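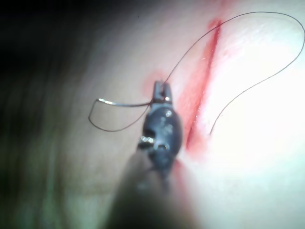
Clean the needle driver at the end of every session, before the arm is parked. Pad residue gets into the slot between the jaws and dries there, and then the needle starts to turn in the grip. On the Drindar bench arm, close the jaws on a curved needle held crosswise, with a long tail of thread left free, and tug the tail lightly. If the needle rolls, brush out the slot with a soft nylon brush and warm water. Do not use a wire brush.

Next do the wrist. Put one drop of light oil on each pivot pin, open and close the jaws 5 times, and wipe off what comes out. Keep oil off the gripping faces.

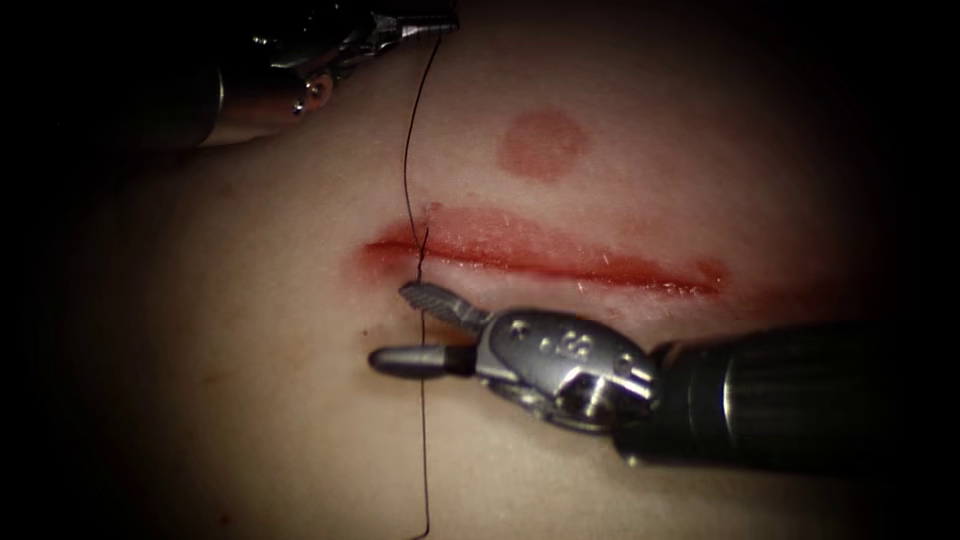 Check the cables while the jaws are open. A frayed strand will catch on a cotton swab. Change the whole set if you find one. The Ultov set fits both arms and takes around 47 minutes to put in.

Red dye from the pads comes off the shaft with dish soap. Let everything air dry with the jaws open.

Run the homing routine 3 times after any cable change and write the last offset in the log.

Juniper Ridgeway, Sterkville bench notes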